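A Ulla e os dividendos que pagam a conta da luz

Conheci a Ulla Rønning por causa de um comentário que ela deixou num texto meu sobre fundos imobiliários (discordava de tudo, e com razão em boa parte). Acabei convidando a mulher para um café, que virou almoço, que virou esta entrevista!

A Ulla investe em ações há 12 anos e tem hoje só 2 papéis de que fala com carinho: a Grunness, de energia, e a Larnach, de embalagens. "Comprei Grunness sem entender nada", ela me contou, rindo. "Gostei do nome. Não faça isso."

Perguntei quanto caiu na conta no primeiro ano. "1,089 coroas. Imprimi o extrato e colei na geladeira!" Eu teria feito igual - confesso que guardo até hoje o aviso do meu primeiro dividendo.
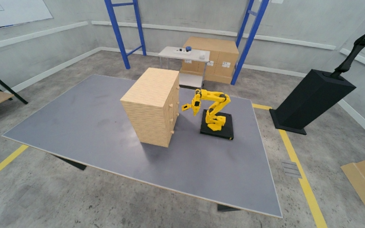
Cômoda clara com puxadores redondos, imagem gerada por computador.

Aí veio a parte que eu mais queria ouvir: a Catacutan. A ação pagava muito, todo mundo no fórum dela estava encantado, e a Ulla entrou com vontade. Em July, ops, em julho (passo o dia lendo relatório em inglês, perdoem), a empresa cortou o dividendo e o papel perdeu 40 por cento. "Eu só olhava o rendimento. Nunca tinha aberto o fluxo de caixa. Estava tudo lá, na página da dívida."

E vendeu? "Vendi metade. A outra metade ficou por teimosia, e continua ruim."

Hoje ela lê o balanço antes de qualquer coisa, reinveste quase tudo o que recebe e separa só o suficiente para a conta da luz, que paga com o dinheiro da Grunness. Acha isso engraçadíssimo, e eu também.

Quis saber da Elladus, que muitos leitores me perguntam se vale a pena. Ela torceu o nariz. "Boa empresa, preço de loucura. Espero." Insisti: espera até quando? "Até cair ou até eu esquecer dela."

Na despedida ela ainda me mandou rever as taxas da minha corretora. Fui ver naquela noite mesmo e estou mudando de conta.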